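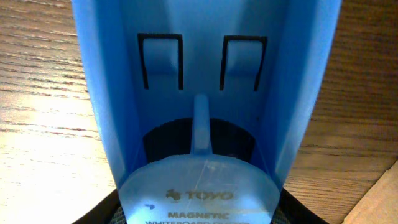 Cleaning Caps, Lids and Sealing Rings

By Vaida Grīnberga, Feltcombe Kitchen Notes

Bottles get washed all the time. Caps mostly get a rinse under the tap, and after a few weeks a bottle that looks clean starts to smell like old juice. The smell is usually in the cap or under the ring. The steps cover screw caps, flip lids and jar lids with a removable rubber or silicone ring. They also work for translucent plastic caps, with one change in step 4.

What you need

A bowl deep enough to cover the caps
Dish soap
White vinegar
Baking soda
An old soft toothbrush
A wooden toothpick or a cotton swab
A clean dish towel

Skip steel wool and the green side of a sponge. Both leave scratches, and scratches on clear or tinted plastic turn cloudy and hold dirt.

Step 1. Take everything apart

Unscrew the cap and pull off anything that is meant to come off. Sealing rings lift out most easily if you push one side inward with your thumb until a small loop stands up on the other side. Pull on the loop. Don't use a knife or a fork tine. A nick in the ring is enough to make a bottle leak in your bag.

If you are washing several bottles at once, keep each ring next to its own cap. Rings that look the same can differ a little in thickness. My 910 ml Vedstead bottle takes a slightly thinner ring than the Cilus one I bought the same month, and I have mixed them up more than once.

Step 2. Rinse and look

Rinse all the parts in warm water. Then hold the cap up to a window and look at the groove where the ring sits and at the threads. Brown or pink film needs the full soak in step 3. If the parts only feel greasy, you can go straight to step 4.

Step 3. Soak

Fill the bowl with equal parts warm water and white vinegar. Put the caps in open side up so the air can escape, then add the rings. Leave them for 17 minutes. My timer was set to that by accident the first time, it did the job, and I never changed it. Half an hour is fine too for plastic. I wouldn't leave rubber rings in vinegar overnight — it can make them tacky.

Metal lids should stay out of the vinegar. Wash those with soap and water only.

Step 4. Brush

Put a drop of dish soap on the toothbrush and work around the threads, then around the ring groove. Use the toothpick for the corners the brush can't reach, and go gently.

For stains from tea or coffee, mix 2 teaspoons of baking soda with a little water until you have a paste. Rub it on with a fingertip. On translucent plastic, use the paste on the inside of the cap only and keep the pressure light. It is a mild abrasive and can dull a glossy surface.

Wash the rings between your fingers with plain dish soap. Stretch each one a little as you go and check for cracks.

Step 5. Rinse and dry

Rinse in warm water until nothing feels slippery. Shake the caps, then set them on the dish towel with the open side down for a few minutes. Turn them over and let them finish drying in the air. Rings can lie flat beside them.

Wait until the groove is fully dry before you put the ring back. If you are in a hurry, twist a corner of the towel and run it around the groove.

Step 6. Put it back together

Press the ring in at four opposite points first, then work your way around. It should lie flat with no bumps. Many rings have a flat side and a side with a lip, so check which way yours faced before you took it out. Fill the bottle with water, close it and hold it upside down over the sink. If it drips, take the ring out and seat it again.

How often

Water bottles: once a week for the full routine, soap and water in between.
Juice, milk or protein drinks: the same day.
Pantry jars: when the jar is empty, before you refill it.

When to replace a ring

Replace it if it is cracked, stretched so that it no longer stays in the groove, or still smells after two soaks. Many bottle makers sell rings separately. For my Vedstead it is part 1687, and the number is molded on the underside of the cap in very small print. Write yours down before you need it.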